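Dranwood Design Board > Objects and Interfaces > Replacing a physical knob with a touch strip, opinions please

fondska_user
Posted Oct 20, 2018
Hello everyone. I am working on a small kitchen radio together with a friend, and we disagree about the volume control. I would like a real knob, the kind with small clicks when you turn it. He would like a touch strip on the top because it is easier to clean and the body can be closed completely. We will make only a small series, 20 pieces, so the tooling cost is not very important. Which one would you choose, and why? Please excuse my English, I write slowly but I check everything.

Kadgate
Knob. Next question.

fondska_user
Thank you Kadgate, but I hoped for a little more. My friend will not accept "next question" as an argument.

Kadgate
Fair enough. A volume control gets used when your hands are wet, when the phone rings, when you are looking at the onions. You find a knob with your hand. You find a touch strip with your eyes, and then you wipe flour off it and the radio goes to full volume. I had a hob with touch controls and I sold it after one winter.

anas_s
I must disagree a bit with Kadgate, although I like knobs also. My mother has arthritis in both hands and small knobs are painful for her. On her old radio the knob had a strong spring inside, I think for the on/off click, and she asked my sister to switch it on for her every morning. A touch surface she can use with the side of the hand. So please do not say that the mechanical thing is always the kind one.

Kadgate
That is a bad knob though, not a reason against knobs. Make it 50 per cent bigger, take the on/off out of it, put in a lighter detent.

anas_s
Then you have a big knob on a small radio. Fondska, how large is the body?

fondska_user
The body is 221 mm wide, and the front is mostly loudspeaker. A knob could be on the right side or on the top. On the top it looks better, but my friend says that steam and grease will go down around the shaft. He is right about this. In our first prototype the shaft became sticky after two weeks beside my cooker.

mylene_a
I repaired radios and cassette decks for many years, so I will answer the part about grease. It is not the kitchen that kills the control, it is usually the cheap potentiometer. The carbon track wears, then you hear the scratching noise, then people spray something into it and it gets worse. If you use a rotary encoder there is no track for the sound to go through. And for the steam, put the knob on the side with a small felt washer behind it. Felt costs nothing and you can change it.

One warning. With an encoder the knob has no end. You can turn it for ever. Some people hate this, because with the old knob you could see and feel where the volume was before switching on.

fondska_user
Mylene, thank you, this is exactly what I could not explain to my friend. I want to feel where it is! At night I turn it down to nearly nothing before I switch it on, so that nobody wakes up. With the strip, and also with the encoder, I must trust the machine to remember.

boutros
Then use a good potentiometer only as a sensor. The sound does not pass through it, the processor reads the position. You get the end stops and the marker line, and a little wear does not make noise. I did this in a lamp dimmer in May and I am happy with it until now.

Kadgate
Boutros wins the thread.

mylene_a
It is a good solution. Buy a sealed one, please. And no clicks then, or you need to look for a detented type, and the choice is smaller.

anas_s
May I ask a rude question? If the processor reads the position anyway, what is the difference from a touch strip, except our nostalgia? We are all people who grew up with knobs. My nephew takes my amplifier knob and tries to push it.

boutros
The difference is that your hand knows the position. It is not only nostalgia. But some of it is nostalgia, I admit this. I keep a mechanical kitchen timer that loses time and I will not throw it away.

Kadgate
I paid 900 for an amplifier mostly because of how the volume knob turns. I am not the person to ask.

fondska_user
I made a decision for the next prototype. Knob on the right side, 38 mm, with end stops, read by the processor as Boutros says, and the felt washer from Mylene. For Anas and his mother the on/off will be a separate large push bar on the top. My friend agreed, but he says that if the felt becomes dirty I must change it myself in all the radios.

We are also still choosing colours for the body and the bar. My friend is for soft ones, I was for black.

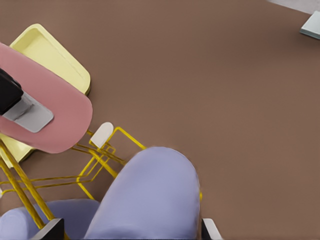 Pale yellow and dusty pink over a warm brown. Rendered.

anas_s
Thank you for the push bar. I would take the yellow for the body. Please put the bar in a clearly different colour, my mother does not see contrast so well.

Kadgate
Black. But I say black to everything.

mylene_a
Yellow is nice but ask what plastic you will use. White and pale radios came to me quite brown after years in a kitchen, and the cleaning never brought it fully back. If you paint it, test the paint with cooking oil first, on the inside of the lid.

fondska_user
It will be painted, so I will do the oil test this week and write here what happened. Does someone know where to buy sealed potentiometers with a 6 mm shaft in a small quantity? The shop I normally use has only 2 left.

boutros
Sent you a private message with the seller I used. Ask for the long shaft, the short one will not reach through your side wall with the felt on it.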